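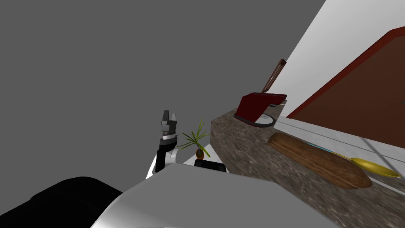 Home Scores Gear Forum

2019-01-10 | By Rosalinda Umali
Last updated: December stock prices removed

I bought the Katine indoor basketball from Vivex before the season got going, and my son and I have put 300 shots a night on it ever since (well, most nights!). The grip is lovely - a little tacky out of the box, then softer after the first couple of weeks. It bounces true on our gym's old floor, too.

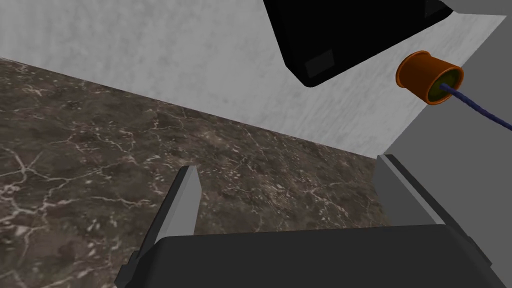
My one grumble is the valve, which lets out a bit of air between games, so keep a pump in your bag. Gerardo Zanetti, who coaches our rec league team, still likes his Sarpong better for outside shooting, and we've gone round and round on that over coffee. I find the Sarpong slick once your hands get sweaty - the Katine stays put. I'd happily buy another one.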